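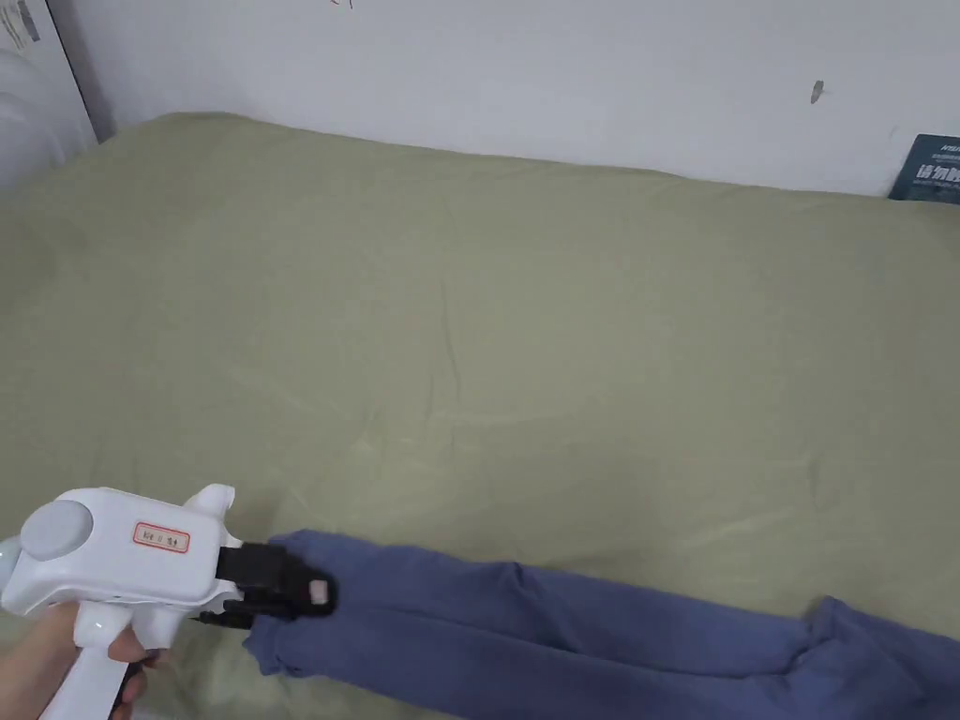

The second life of a work wardrobe

Nayara Amaral has had the same pair of trousers hemmed twice and the knees patched once. She bought them for a job in Clarkbridge that she left years ago, and she still wears them most weeks.

Her repairs are done at Zustow, a mending shop behind the bus station. It opens at 8am and by mid-morning on a Tuesday the rail by the door is full. Last year the shop took in 224 pairs of trousers, more than shirts and coats put together.

Kelly Lins runs the counter and does most of the hems herself. She charges £3 for a button and £54 to reline a winter coat, and will turn down a job if the cloth is too thin to hold a stitch.

"People bring things in when the hole is the size of a plate," she says. "Bring it when it's the size of a pea."

Seats and inner legs go first, she says, and zips soon after. Hems mostly come down through washing. She tells customers to wash at a low heat, inside out, and to dry trousers flat or hung by the waistband — never over a radiator.

The shop has a waiting list for its evening class, which starts again in November. Amaral has put her name down. She wants to learn how to shorten a lined leg, and has a second pair at home waiting for it.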